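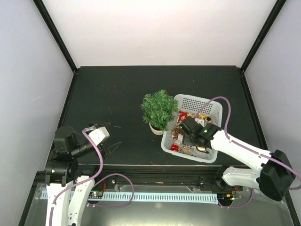 A small artificial pot plant and a light grey plastic basket.

I have a jingle stuck in my head, and it's for a drain cleaner. Four notes going up, one coming down, and a woman singing "Clarar, and away it goes" as if she'd just been proposed to. I don't own any Clarar. I've never had a blocked drain in this flat (touch wood). But I was humming it in the queue at the chemist's last week and the man in front of me joined in on the last note, and I thought, right, somebody did this to us on purpose and I want to meet them.

So I got on a train to Nivcombe, where it rains sideways, and went up two flights of stairs over a carpet shop to see Chunhua Du. She has written music for adverts for 18 years. You'll have heard her, even if you've never heard of her. The Zukum cereal song is hers, the one with the handclaps. So is the hold music for a boiler firm that she asked me not to name, as people have written to her about it.

Her studio is tiny! I'd imagined a great sweep of mixing desk and a leather sofa, and there is a sofa, but you have to move a cello to get at it. She made me tea in a mug with a missing handle and played me the very first version of the Clarar tune, recorded on her phone while she was walking to the dentist. It's mostly traffic. Somewhere behind a bus you can hear her going "da da da DA, dum", and that's it, the whole thing, pretty much as it went out.

"They paid for six weeks of work," she said, "and I had it before the second filling."

The six weeks weren't wasted, mind you. She handed over 27 versions in the end. There was a slow one, a samba one, one for brass band, one where a child whispers it (horrible, I've heard it, please don't ask). The client liked number four for a fortnight and then went off it. Then they wanted to know whether the fourth note could be "more blue". Chunhua has a folder of requests like that and reads them out in a flat voice that made me spill my tea. Could the piano sound less like a piano. Could it be the same but shorter and with more in it. Could we lose the tune.

That last one is more serious than it sounds. Proper sung jingles went badly out of fashion when she was starting out. Everyone wanted a wistful cover of an old pop song, sung very slowly by someone who seemed to have a cold, and if you turned up at a meeting with a rhyme about custard you got looked at with pity. She spent years writing what she calls carpet: soft, pleasant, nothing you'd trip over. She was good at it and it paid the rent and she can't remember a single note of it now.

What brought the tune back, she thinks, is that we've all stopped looking. The telly is on and we're on our phones. The advert might have a beautiful beach and a horse in it, and all of that is going on above our heads while we're reading about somebody's kitchen extension. Ears don't have anywhere else to go, though. If you want a person to know whose advert it was, you've got to sing it at them.

I wanted to hear this from the other side too, so I rang Conceição Fonseca, who spent a long stretch buying this stuff for a paint company and now runs a small agency called Tjoa with her sister. She laughed for quite a while when I told her about the chemist's.

"That's what you pay for," she said. "The man in the queue. You can't buy the man in the queue any other way."

Conceição is more hard-headed about it than Chunhua is. She told me a catchy tune with the wrong name in it is a gift to your rival, and that she once signed off a lovely thing, a really lovely thing, with whistling, and when they played it to people in February hardly any of them could say who it was for. Plenty of them said it was the other paint. She still sounds cross. Since then she's had a rule that the name has to be sung and it has to land on the note people hum. If you can hum the tune and leave the name out, it goes back.

She also told me about the money, which I'd been too shy to ask Chunhua about. A short jingle for a local radio spot can cost less than the sandwiches at the meeting where it gets approved. A national one is a different animal, and then there's the question of who owns it, for how long, and whether the singer gets paid again when it runs next year. Singers on old campaigns often took one fee and went home. There's a woman out there (Conceição knows her) whose voice has sold gravy for most of my life and she got a flat payment and a box of gravy.

Back in Nivcombe, Chunhua let me have a go. I'd been hoping she would. She gave me a made-up product, a shoe polish, and told me I had five notes and had to be done before the kettle boiled. It's so much harder than you'd think! Everything I sang was already something. My first was the ten o'clock news. My second was a hymn. My third was, I'm afraid, the Clarar tune with shoe polish in it, and she just looked at me.

Her own method, as far as she has one, is to say the name out loud until it stops being a word. Names have a tune in them before you start, she says. Zukum goes down like somebody sitting in a chair, so she let it go down. Clarar wants to open out in the middle, so the middle is where the high note is. She gets grumpy about brands that are only initials. There's no music in three letters, according to her, and she has turned down jobs over it, though she admitted she's taken a few as well when the roof was leaking.

I asked whether she gets her own tunes stuck in her head and she said all the time, and that it's no nicer for her than for the rest of us. Her remedy is the national anthem, twice through, in full. Her son's is to chew gum. He's heard everything she's ever written through a bedroom wall and says the only one he likes is a tune for cat litter that never got used. She played me that one too, and he's right, it's gorgeous, it has a proper sad bit. It was dropped when the client changed the name of the litter and the new name had one syllable too many.

There are 164 of those unused ones on a hard drive under her desk. She doesn't own most of them outright, so she can't sell them on, and the firms that do own them have mostly forgotten. Every so often she puts a few on while she's cooking. I asked if she'd ever thought of doing a concert, just the rejects, one after another, and she said who on earth would come, and I said I would, and I meant it.

The new Zukum advert starts on 26th April. She's rewritten the handclaps (two fewer, more gap) and the name now comes at the very end, after a little pause she had to fight for over a whole afternoon of phone calls. She played it to me once, on the good speakers, with my coat already on.

I had it all the way home. I had it through the change of trains and up the hill and while I was looking for my keys, and then my neighbour came out with her recycling and asked me what that was I was singing.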